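I replaced the rod in our hall bathroom in April, after the old tension rod came down for the third time. The new one is the Grilik curved shower rod, the fixed-mount version with the adjustable length. It has been up long enough now that I have an opinion on it.

## What comes in the box

The rod ships in two halves that slide together, with two wall brackets, two snap-on covers, screws, plastic anchors and a hex key. The instructions are one folded sheet with drawings and very few words. The drawings are fine except for step 6, where the bracket is shown upside down. If you follow that drawing, the set screw ends up on top, where you can't get the key on it once the rod is near the ceiling. Put the set screw on the bottom.

There is no paper template for the holes. The Charpentier rod I put in our other bathroom had one, and I missed it here.

## Installing it

It took me 40 minutes, and most of that was measuring. Our tub surround is tile up to the height of the shower head and painted drywall above that. I mounted the brackets in the drywall, just above the tile, so I didn't have to drill tile at all. One side hit a stud. The other side didn't, and I threw out the anchors that came with the kit and used metal toggle bolts from the hardware store. The plastic anchors are soft and one of them spun in the hole before the screw was halfway in.

If you do have to drill tile, the kit doesn't include a bit. Buy one before you start.

The two halves lock with a twist and then a small screw. With the screw tight there is no play in the joint. You can feel the seam if you run a finger along it, and plastic rings catch on it a little. Metal roller rings go over it without trouble. I switched to roller rings after a week.

## The curve

The reason to buy a curved rod is elbow room, and this one does give you that. The center of the rod bows out 9 inches past a straight one. Our tub is the standard narrow kind, and the curtain used to touch my arm whenever I turned around. It doesn't now.

What the listing doesn't mention is that the liner has to travel farther to get back inside the tub. A regular liner will do it, but it pulls at the corners and leaves a gap at the shower head end. I got water on the floor the first two mornings. A wider liner fixed most of it, and a pair of stick-on splash guards at the tub corners fixed the rest. Add the price of those to the price of the rod.

The bow also sticks out into the room. In our bathroom that means the curtain sits closer to the toilet than it did. In a very small bathroom I would measure that first.

## Finish

I bought the brushed nickel. It matches our Noritz faucet closely enough that I don't notice a difference under the ceiling light. In daylight the rod is a little yellower. Water spots show up less than they did on the old chrome one. There is no rust so far, including on the screws, though the snap-on covers are plastic with a metallic coating and one has a scratch from when I dropped it in the tub.

The covers don't snap on very firmly. Mine slid down the rod twice. A dab of clear silicone behind each one has held.

## Weight

I hang wet towels and swimsuits on it, and sometimes a couple of shirts on hangers when the dryer is full. It doesn't sag. I wouldn't let anyone grab it for balance, and the sheet says the same. A grab bar is a separate purchase.

Hangers slide toward the ends because of the curve, so for more than a few pieces of clothing I'd still use a proper rack.

## Compared with the Charpentier

The Charpentier is heavier, has no seam, and came with the template and better anchors. It also has to be cut to length with a hacksaw, and if you cut it short you own a short rod. The Grilik adjusts. For a wall that isn't quite square, like ours, that mattered more to me than the seam.

I ordered from Girnthorpe, which had it in stock and shipped it in a long tube with no dents.

## Rating

7 out of 10 as it comes. With toggle bolts, roller rings and a wider liner I'd call it a 9.

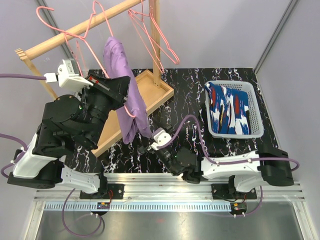

*Wooden garment rack and light gray basket.*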